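**Ruvalier brings its small storage baskets to Miltbridge and Karkton**

Ruvalier, the household storage firm based in Miltbridge, will put a range of small plastic baskets on sale in November. They are meant for the things that gather on bathroom shelves, dressing tables and the tops of chests of drawers: brushes, combs, hair ties, tubes of cream, nail scissors and so on.

The baskets will be sold in the firm's own shops in Miltbridge and Karkton, and by post. The Karkton shop will have them from the first Wednesday of the month, when it opens at 9 a.m. The Miltbridge shop will have them later the same week, after its ground floor has been repainted.

There are five shapes in the range. Two are round, one is square, one is a long tray for a window sill, and one has a curved front and a looped handle at the side. All have slotted walls. The firm has sold larger baskets for laundry and toys for some years, and customers had been asking for something that would fit beside a basin.

Fraser Forsyth, who runs the range at Ruvalier, said: "Most people we spoke to already had a place for towels and a place for shampoo. What they didn't have was a place for the hairbrush. It was on the edge of the bath, or on the bed, or in a bag. We started from there."

**Tried out at home first**

Before settling the shapes, Ruvalier asked households in Miltbridge and the villages nearby to use early baskets at home for a season. In all, 384 households took part and sent back a short form at the end. The form asked where the basket had been kept, what had been put in it, and whether it was still in use.

Over 80 of the forms came back with extra pages attached. Toshiko Maruyama, who read them, said the notes had changed the design more than the form did.

"People wrote about cleaning," she said. "They wanted to rinse the thing under a tap and put it straight back. Our first basket had a deep lip inside the rim and it held fluff. We took the lip out. Several people told us they'd been carrying the basket from room to room, so the handle stayed in, although we had been thinking of dropping it to save space in the box."

The early baskets were also a good deal taller. Brushes with short handles sank to the bottom and had to be fished out, and the walls were lowered twice as a result. A lid was tried on the square one and given up. Those who had it said they left it off.

Beca Craddock, who lives in Karkton with three school-age children, kept two of the early baskets on a landing shelf. "One was for brushes and one was for everything else, and the everything else one filled up by the weekend," she said. "The brush one worked. I'm not shouting up the stairs about it in the mornings. I'd have liked a darker colour, as I said on my form."

Other colours are being looked at — grey and a dark blue are the likeliest — but only white will be on sale this year.

**Shop displays and tidying mornings**

Both shops are setting aside a table near the front where customers can handle the baskets and try their own things in them. Staff will have brushes, combs and bottles of different sizes to hand. Donnie Laing, manager of the Karkton shop, said customers should feel free to bring in whatever they are short of space for.

"Bring the awkward one," he said. "Everybody has a paddle brush that won't go in a drawer. Put it in, pick the basket up by the handle and see if it tips. If it does, try a wider one. We'd sooner you found out in the shop."

The Karkton shop will also hold tidying mornings on its upper floor through the winter. Each lasts an hour and a half and takes one small area of the home, beginning with the dressing table. There is no charge, but places should be booked at the counter. The upper floor is reached by a staircase only, so a ground-floor session will be put on for anyone who asks for it when booking.

The sessions are led by Finlay Morrison, who has worked for Ruvalier since the Paterson warehouse opened. He suggests emptying the whole surface, wiping it down, and putting back only what is used on an ordinary day. Brushes go in handle first with the bristles or pins upward. Loose hair should be combed out of them before they go back in the basket, and the basket itself rinsed every couple of weeks.
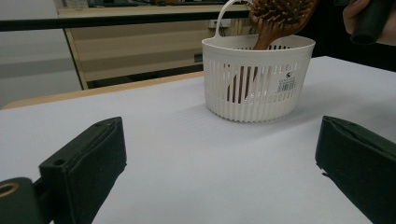 **Can a wooden hairbrush be kept in a basket in the bathroom?**

A wooden brush can be kept there if it is dry when it goes in and the basket stands well away from the shower. Don't leave it in standing water, and wipe the handle with a dry cloth if it has been splashed. In a bathroom with no window, a bedroom shelf is a better place for it.

**Orders and returns**

Postal orders are packed at the Paterson warehouse and normally leave within two working days. The first delivery to the warehouse is 1241 baskets across the five shapes, with more to follow before the end of the year. Orders will be filled in the order they arrive, and customers will be told if a shape has run out. Baskets may be returned to either shop within a month, provided they are clean and the label is still on.

Households that took part in the home trial will each be sent a voucher for one basket of their choice. It can be used in Miltbridge or Karkton, or posted back with an order. Anyone who has moved house since the trial should give the new address at either counter.

**Notes for editors**

Ruvalier makes and sells storage for the home. It has shops in Miltbridge and Karkton and a warehouse at Paterson.

Fraser Forsyth and Toshiko Maruyama are available for interview on weekday afternoons. Requests to visit one of the tidying mornings should go to Donnie Laing at the Karkton shop — please give a few days' notice, as the upper floor is small.

Sample baskets can be lent to newspapers and magazines on request and should be sent back to the Paterson warehouse.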